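Bench notebook, Zawadzka kitchen bench
10 Jul 2021
Entry by Hubert Grabowska

Steamed buns again, continuing on from the Pratent dough trials. Same recipe as last time, flour from the Gukine bag, 60 g per bun before proofing. The batch is four buns, the most I want to put in the small electric steamer at once. Any more and they'd stick together on the side and tear when you lift them.

Basket straight on the base, no paper under the buns. I wanted to see how the bare metal goes before we order liners.
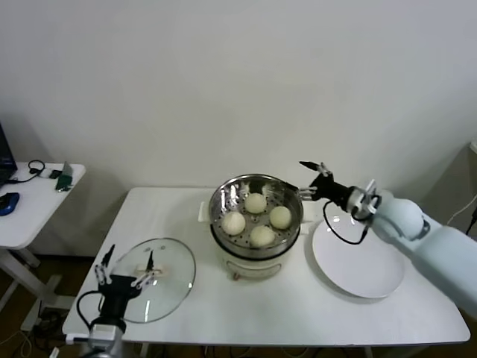
2 min read

Four to a basket works if you set them in a diamond, one at the back, one at the front and one each side. Keep the middle clear so the steam can come up through the holes. The plate goes to the right of the steamer and close to it, so nothing has to travel far. I use the wide-rimmed white one. The smaller plates from the Prutotlow box are too tight for four.

The glass lid is the awkward item. Lay it flat on the left side of the table, well away from the plate. Don't lean it on the wall, it slides. Wipe the table under it at the end.

Notes on lifting: take each bun low on the sides. Pinching the top flattens the pleats and that's the part people look at. Start with whichever one has the most room beside it.

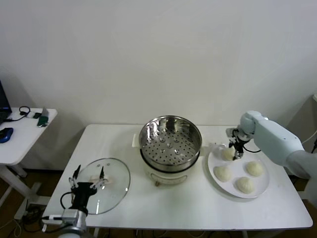

The other thing to watch is spacing on the plate. Skins are tacky when fresh and two buns that touch will pull a strip off each other. Put the first one well out toward the rim and work back from there. I'd sooner have an untidy plate than torn buns.

Base can shift a little on the bare tabletop when you reach into the basket. A folded white pad underneath helps. Make sure it sits flat and doesn't cover the dial.

Power: steamer is on the wall circuit by itself. The kettle is rated 2000 W, so please don't run both off the one board.

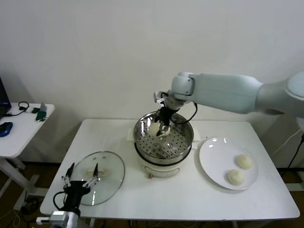
To do before the next batch

Price up liners, cut to the colour chart size Pratent sent (ref 1488).
Descale the base.
Find a second wide plate.
Try the same dough with a longer proof, still in July if there's bench time.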